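Akia Mehrzwecktuch, dunkelgrau

Artikelnummer 608
Hersteller: Kurian
Lieferbar ab Lager Zoltow

Das Akia ist ein Tuch für den täglichen Gebrauch in Bad, Garderobe und Küche. Es ist weich, legt sich gut in Falten und lässt sich mit einer Hand greifen. Der dunkle Grauton ist unempfindlich und passt zu weißen Wänden und hellen Möbeln ebenso wie zu einer dunkleren Einrichtung. Das Tuch wird gefaltet geliefert und kann so ins Regal gelegt werden.

Gewebt wird das Akia aus Baumwolle mit einem Anteil Viskose. Dadurch nimmt es Wasser schneller auf als reine Baumwolle gleicher Stärke. Es eignet sich zum Abtrocknen, zum Nachwischen von Spiegeln und Ablagen und als Unterlage für empfindliche Gegenstände. Für Fettlöser und Bleichmittel ist es nicht vorgesehen.

Gefaltet ergibt das Tuch eine runde, weiche Kante. Der Rand ist heller grau als die Fläche.
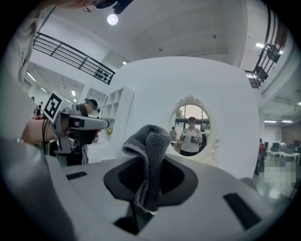

Lieferumfang und Packungsgrößen

Packung mit 3 Stück
Packung mit 6 Stück
Karton mit 12 Stück

Die Tücher sind innerhalb einer Packung immer aus derselben Färbung. Zwischen verschiedenen Lieferungen kann der Ton leicht abweichen. Wer größere Mengen für einen Raum braucht, sollte den Karton bestellen.

Pflege

Vor dem ersten Gebrauch einmal waschen. Dunkle Tücher geben bei der ersten Wäsche etwas Farbe ab, daher getrennt von heller Wäsche halten. Danach normal bei 60 Grad waschen, ohne Weichspüler. Trockner auf niedriger Stufe ist möglich, das Tuch läuft dabei geringfügig ein. Bügeln ist nicht nötig.

Zum Lagern einmal längs und einmal quer falten. Stark gepresste Stapel vermeiden, sonst bleiben Knickstellen zurück, die erst nach der nächsten Wäsche verschwinden.

Passendes Zubehör

Wandhaken Prullon, weiß, zum Schrauben
Ablagekorb Prullon, klein
Akia Mehrzwecktuch, hellgrau (gleiche Packungsgrößen)

Bestellung und Rückgabe

Bestellungen bitte mit Artikelnummer und gewünschter Packungsgröße. Ungewaschene Tücher in geschlossener Packung nehmen wir zurück. Bei Webfehlern tauschen wir auch einzelne Stücke aus, wenn der Lieferschein beiliegt.

Preise gültig ab 5. April 2001.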